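## 4. The first sitting and the question of who presides 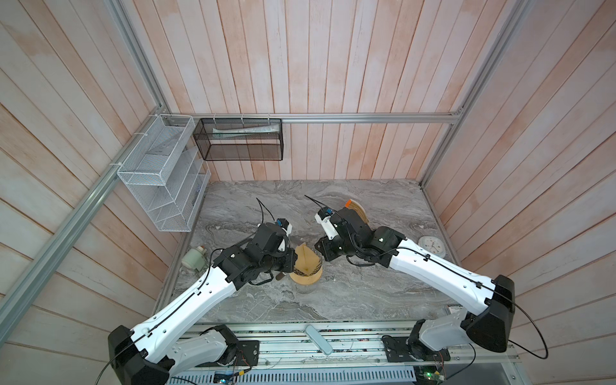

**Figure 2.** Two robot arms reaching toward the middle of a grey marble-patterned tabletop.

In the previous section we treated the counting of votes and the formal notice of the result. We now turn to the period between this notice and the first sitting of the new assembly, which in the standing orders of both towns is called the interval. In Nembridge the interval is fixed by the charter. In Skavport it is left to the outgoing chair, who must only call the sitting "without undue delay". The difference looks small on paper, but it has influenced how the two assemblies understand the office of the chair.

### 4.1 The outgoing chair

Both charters say that the outgoing chair opens the first sitting. They do not agree on when this person stops being the chair. In Nembridge the office ends at the moment when the first new member takes the oath. The outgoing chair then reads the remaining names in the role of a clerk, and has no vote and no right to decide a point of order. In Skavport the office ends only after the election of the new chair. The outgoing chair may therefore give rulings during the sitting, even if he or she was not returned to the assembly.

Stelmakh, in his working paper on the Skavport minutes, considers this second rule to be a mistake of drafting. He points out that the same article was copied from an older text, in which the chair was appointed from outside and did not need to be a member. We find this explanation probable. However, we would add that the rule was read aloud and confirmed in two later revisions of the charter, and no member asked for a change. A mistake which is confirmed twice has become a rule, whatever its beginning was.

The dispute over the Negri seat shows what may follow. Member Negri had been declared elected, but a complaint against the result was still open when the assembly met. The outgoing chair ruled that a member under complaint could take the oath but could not vote for the new chair. There was no text to support this ruling. It was also not possible to appeal against it, as an appeal goes to the chair's panel and the panel had not yet been formed. The sitting was suspended for 40 minutes, and after it was opened again the ruling was applied without a debate.

### 4.2 The order of the oath

The order in which members swear is usually seen as a matter of ceremony. In Nembridge it is alphabetical. In Skavport it follows the length of service, and new members come last. Boiko has argued that the second order gives an advantage to the older groups, because their members are already sworn and may speak while the others still wait. We have looked for this effect in the minutes and our answer is mixed. Sworn members did speak during the oath in Skavport, mostly to correct the spelling of a name or to ask for a window to be opened. Only in the Negri case did such a speech concern the rights of a member who was still waiting.

A more serious matter is the quorum. The Skavport charter counts the quorum among "members", and the Nembridge charter among "sworn members". Under the first wording a sitting can be valid before anybody has sworn. Under the second, the assembly is strictly speaking not able to decide anything until the oath is well advanced – and this includes a decision to suspend.

### 4.3 The Neltach proposal

The only written attempt to bring the two practices together is the Neltach proposal, which was sent to both assemblies in January and discussed in Nembridge on 3/23/18. It has 2 parts. The first would give the opening of the sitting to the longest-serving member who has been returned, and would remove the outgoing chair completely. The second would forbid every ruling before the new chair is elected, except on the quorum.

The Nembridge members accepted the first part and sent the second back for new wording. Their concern was practical. If no ruling is allowed, one member can hold the floor for as long as he or she wishes. A time limit on speeches was suggested from the benches, but it was not put to the vote. Skavport had not placed the proposal on its agenda when our reading of the minutes ended, and we do not know if it was discussed informally between the groups.

We return to the wording of the second part in Section 6, together with the rules on the election of deputy chairs.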